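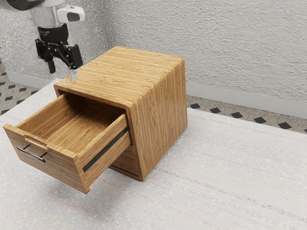 March, 6:40 in the morning, and I'm already on my second coffee. The move to Jutholm is finally real! I signed for the apartment yesterday afternoon, got two keys on a piece of string, and then stood in the stairwell wondering what on earth I'd done. The bedroom is tiny (truly tiny, I can touch both walls if I lean), so the big dresser is going to Shiuli and I need something small to put next to the bed. A plain wooden bedside cabinet with a flat top would do it, big enough for a lamp and a glass of water and the book I keep pretending to read. I've been going back and forth on this for a week, which is silly when there's no mattress yet.

The mattress is coming from Beltano. They said 3 weeks, then they said "soon," and when I called again the man told me it was in the system. Great, I'll sleep in the system. Mizanur has offered me his camping mat, the one he took up to Bech last summer, and he swears it's comfortable, but he also swears by cold showers so I don't know.
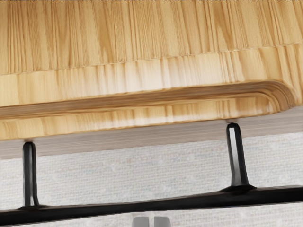
*Image credit: Mizanur Jayawardena*

I do like a pale wood with stripes in the grain. Mom's kitchen counter was like that and I used to follow the lines with my finger while she was on the phone. Anyway – money. The deposit ate 588 and the van is another 200, and that's before gas. I had put aside 3,000 for the whole thing back when I thought moving was just boxes. There's also the cleaning of the old place, which I'm doing myself, starting with the oven, and I would rather talk about anything else.

Shiuli came over last night to help pack the kitchen and we got through one cupboard. One! She kept finding things and holding them up. Why do I have so many egg cups? I don't even eat eggs that way. We ended up on the floor with takeout noodles going through the old photos from Alteton, when we shared the upstairs place with the awful carpet and the window that wouldn't shut, and I got a bit weepy and blamed the chili oil. 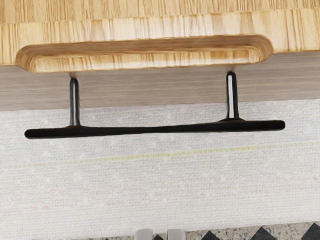 She thinks I'll be lonely out there. I told her it's forty minutes on the train and she made the face. Maybe I will be, for a while. But I walked around the block after getting the keys and there's a bakery on the corner, and a little park with a pond, and an old lady said good evening to me like I'd lived there for years. I went home grinning like an idiot.

Still to do today: call the electric company, return the library books, find the box with the screwdrivers in it (I labeled it "misc," well done me), and decide about the bedside thing. I want a drawer, that much I know, for earplugs and hand cream and all the rest of the junk. 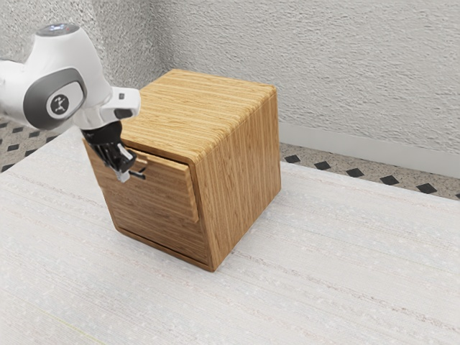
*Cube-shaped cabinet, drawer partly open*

Mizanur is bringing the van at ten so we can take the first load over, mostly books and the plants. I'm holding the big fern on my lap the whole way. Need to go shower before he gets here and starts on about the cold ones again.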